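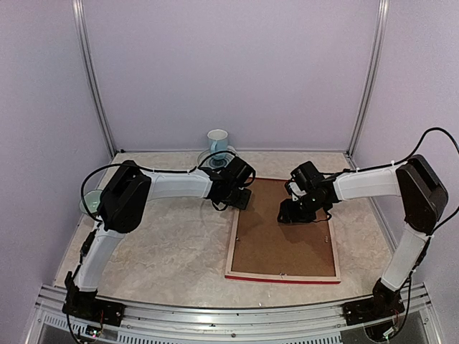
Shop > Noticeboards > Cork > Kuronley framed cork board

Kuronley framed cork board

Back in stock as of September. Sold out twice over the summer, sorry to everyone who was on the list.

Plain cork board with a frame. Hangs either way up, tall or wide. Takes ordinary drawing pins, map pins, those long ones with the flat heads. No felt, no magnets, no whiteboard half. We do stock a combination one (see the Hedness page) but most people who buy it end up coming back for plain cork.

Sizes

Small – for a kitchen or next to the phone. Holds a calendar and a few bits.
Medium – the one most of you want. Fits over a desk.
Large – 152 cm on the long side. Offices, clubs, school corridors. Goes by pallet courier so allow longer, and please have someone in.

Prices are in the drop down. Medium is £68 including delivery to the mainland. Islands and Highlands, ring us first.

What the cork is like

Fine grain, pressed in one sheet, glued to a stiff backing. 12 mm thick all told. The cheap ones you get in the supermarket are a skin of cork over card, pin goes straight through and into your wall. A normal pin should stop well short on these. Long map pins, go in at a slant.

Colour varies from batch to batch. Some come quite pale, some more like toast. If you are buying several for the same wall put it in the order notes and we will pick from one batch. Can't match to a board you had two years ago, please don't ask, we have tried.

Bit of crumb in the box is normal. Tip it out, wipe with a dry cloth. Don't use spray polish on cork, it goes patchy.

Hanging

Two fixings on each side, so four in all on small and medium. Large has extra along the top. Screws and plugs in the bag are for brick and block. Plasterboard you need your own fixings, the Emico ones we sell are fine for small and medium. For the large go into the studs.

Mark through the paper template, not through the holes. Check the template with a level before you drill – the old ones had it printed slightly skew, the new ones are right but check anyway.

Don't hang over a radiator. The sheet dries out and lifts at the corners. Bathrooms no. Porches alright if they're dry. Outdoors no, not even under cover, we have had this conversation alot.

Sticky strips: small only, and only if you are using it for light stuff. Not covered if it comes down.

Pins and bits

Comes with a small tub of clear pins. Extra tubs in the Pins section. The brass ones from Verbeke are lovely but sharp, keep away from little ones. If you do a lot of swapping get the ones with the tall heads, much easier on the nails.

Fabric covering – we don't do it any more. Anyone handy with a staple gun can cover the medium in an evening. Use something with a bit of stretch and work from the middle of each side outwards. Iron it before, not after.

Repairs

Old pin holes close up a bit if you dampen the cork very slightly and leave it flat overnight. Big gouges, mix cork crumb and wood glue, press it in, sand when hard. Loose corner on the frame, send us a photo and we'll post a corner piece. Free in the first 3 years, small charge after that.

Returns

30 days, unused, in the orignal box. Large boards we collect, and the cost comes off your refund. Damaged in transit is different, tell us by noon the next day with a photo of the packaging and we sort it with the courier.

Trade and school orders, email and ask for Jocelyn Aquino. Discount starts at six boards, any mix of sizes.

41 shares

Comments (4)

pinsandneedles
Had the medium over my sewing table since spring, patterns pinned all over it and still flat. Template was wonky though, glad I checked.

Joris Verbruggen
Do you sell the frame without the cork? I have a sheet left over from a floor.

Shop reply
Sorry no, they come made up. Floor cork is usually too hard for pins anyway.

marge_t
Ordered large, driver came at 7 in the morning!! Board is great. Could do with more screws in the bag, I dropped one behind the skirting and that was that.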